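Faltora opens its finds store to the public, and we're a bit giddy about it

For release: November

Hello from the finds room at Faltora. I've been asked to write this one myself instead of handing it to somebody who knows how press releases are supposed to go, so please bear with me (and do ring if I've missed out the bit you need).

The news is that the pottery and metalwork from our dig at Jeseo is going on show for the first time. All of it! We lifted 3818 pieces out of one soggy field over two summers, and until now they've lived in boxes on shelves where only a handful of us could get at them. From this month anybody can come in, pull up a stool and have a look.

If you don't know Jeseo, it's a low gravel rise with a stream on one side and a very busy sheep farm on the other. We went in expecting a bit of Roman ditch. We got the ditch, and then right next to it we got a potter's yard, with two kilns, a clay pit and a great heap of everything that had gone wrong in the firing. I have handled a lot of broken pots in my working life and I've never been so fond of a rubbish heap. There are jars that slumped sideways, bowls stuck fast inside other bowls, and one flagon with a handle put on so crookedly that I still laugh when I open the box.

The yard is nearly 2000 years old, going by the shapes of the pots and a coin from the bottom of the clay pit. We think it was worked for a fairly short time, perhaps no more than a generation, and then left. Why it stopped we can't say yet. The clay certainly hadn't run out, as anyone who dug there in wellies will tell you.

My own favourite is a roof tile with a thumbprint pressed into one corner. You can put your own thumb next to it (please don't put it in) and see that whoever made it had smaller hands than mine.

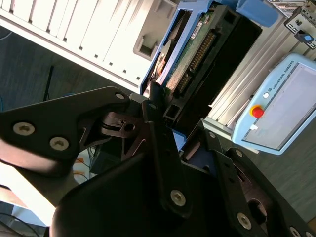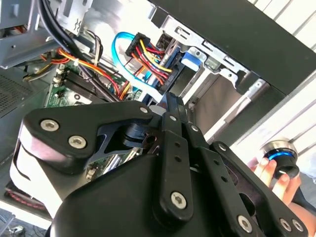 What you'll be able to see

We've laid the finds out by where they came from in the yard, so you can start at the clay pit and end up at the waste heap, more or less as a pot would have done if it was unlucky. The kiln furniture has its own table, and so do the metal bits, mostly nails, a knife blade and a rather lovely little bronze brooch that was found in the very last week, in the rain, when we'd all started thinking about lunch.

There are 27 pots complete enough to stand up on their own, and those are in the tall cases by the door. Everything else is in open trays. You can pick up anything in a tray with a green label, and I hope you will, as you learn far more about a pot from the weight and the feel of it than you ever will through glass.

The catalogue is going up too

Alongside the open store we're putting out the full Jeseo catalogue, which we're calling Dratine after the lane that runs along the bottom of the field. Every piece has its own entry with a drawing or a photograph, its measurements and the spot where it was found. It's free to use, and if you spot a mistake I'd love to hear about it. I wrote a good many of those entries late in the afternoon and I know there are a few where I've got my rims and my bases in a muddle.

Money for the shelving, the cases and the catalogue came from Ackermann, who also paid for the second summer of digging when we'd got to the end of our own funds with one kiln still half in the ground. We'd never have finished without them, so thank you, and I'm sorry about the mud in the site hut.

Coming to visit

The store is open from ten in the morning until four in the afternoon on weekdays, and it's free. You don't need to book unless you're bringing a group. School parties are very welcome, but the room is small and we can only fit seven children round the handling table at once, so we'll split a class up and send the rest off to draw pots or try making one.

There's a level entrance at the side of the building and a place to leave coats. It's chilly in there all year round, for the sake of the metalwork, so bring a jumper.

Notes for editors

Photographs of the finds and of the dig are available from the Faltora press desk, and I'm happy to talk on the radio or show a reporter round before opening time. Please credit Faltora and the Jeseo dig if you use anything from the catalogue. The exact position of the field isn't being given out, at the farmer's request, so we'd be grateful if you'd leave it at "Jeseo" in print.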